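Toltudcombe parish poll: recount ordered after petition passes 1,000 names

4 min read

August 7, 2019

I've been going to Toltudcombe council meetings for longer than I care to admit, and I can't remember the last time people had to stand along the back wall. Last night they did. It was warm, the windows stick, and somebody's dog had been brought along and slept through the whole thing (lucky dog).

The business of the evening was the bypass poll. You'll remember that in May we were all asked whether the town should back the Fuentealba road, the one that would leave the main road by the garage, go round behind the allotments and come out past the cattle market. The answer came back as a yes, by four votes. Four! I've seen bigger margins in the marrow class at the show. 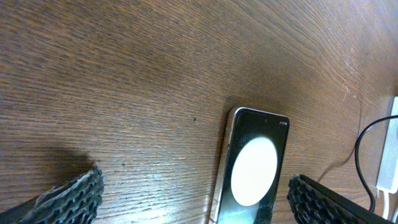 LOCAL POLITICS

Well, the no side haven't let it lie. Milagros Godoy, who sits for the east ward as an independent and who has been against the road from the start, handed in a petition asking for the papers to be counted again, by hand this time. It has more than 1000 names on it. She carried it up to the front in a supermarket bag, put it down with a bit of a thump and went back to her seat without a word, and I have to say it was the best entrance of the night.

She did speak later on. "I'm not saying anybody cheated," she told the meeting. "I'm saying that if you'd lost a raffle by that much you'd want to look at the tickets."

That got a laugh, even from a couple of the yes people. The trouble, as she sees it, is the counting machine. The council hired it from a firm called Statness, and on the night it set aside 209 papers as unclear. Those were looked at by two members of staff and then either added in or thrown out, but the sheet that went up on the noticeboard next morning only gave the final totals. So we know who won, and we know there was a pile of doubtful papers far bigger than the gap between the sides, and we don't know how that pile was split. I'd want to know that whichever way I'd voted.

The leader's reply was that the rules were followed to the letter and that the law doesn't require the breakdown to be published. Both of those things may well be true! But it was the wrong tone for a hot room, and he was talked over twice. The chair had to ask for quiet and then ask again, a bit louder.

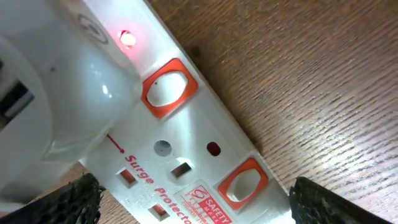 There was a long and rather dull stretch after that about money. Doing it again by hand would cost £1105, mostly for the hall and for paying people to sit in it all day. One member from the west side thought this was a scandalous sum to spend on sore losers. Another pointed out that we'd spent more than that on the new bins by the river, which are already full of wasps. I wrote "wasps" in my notebook and underlined it, and I've no idea now why I thought that would help me write this up.

Then we had the public questions. A man from Plirex, the builders who'd like to put houses on the land the road would open up, stood up to say his company had no view on the recount. He said it at some length. A woman behind me asked, fairly loudly, what he'd come for in that case, and he sat down. I did feel a bit sorry for him. A retired teacher wanted to know why the poll had only been open until teatime, when half the town is still at work, and she was promised a letter. Two lads from the sixth form asked whether they'd get a say if the whole poll had to be run again, seeing as one of them will have turned 18 by then. Good question, I thought. The clerk said she'd have to look it up.

When the vote came it was closer than I'd expected. Three of the ruling group broke ranks and went with Councillor Godoy, two more didn't put their hands up at all, and the recount was carried. You could hear people trying to work out the sums before the chair read it out, and then there was a cheer from the back and quite a lot of grumbling from the left-hand side by the radiators.

What happens next is a bit woolly. The papers are sealed in boxes at the council offices and will stay there until a day is fixed, which the clerk hopes to do within the fortnight. Each side can send people to watch. If the result stays the same, the council's letter of support for the road goes off to the county as planned. If it flips, the letter gets torn up and we're back to arguing about lorries on the main road, as we have been since I was at school.

I caught Councillor Godoy on the steps afterwards and asked if she thought she'd win. She said she hadn't the faintest idea, and that she'd put up with a yes if it was a properly counted yes. The leader had gone out by the side door by then, so I've sent him an email, and if he answers I'll add it here.

If you want to be one of the people watching the count, names go to the clerk, in writing, and you do need to be on the Toltudcombe register. Bring a cushion. I've sat on those hall chairs.

Contact the newsdesk | © 2019 Toltudcombe local news | Back to top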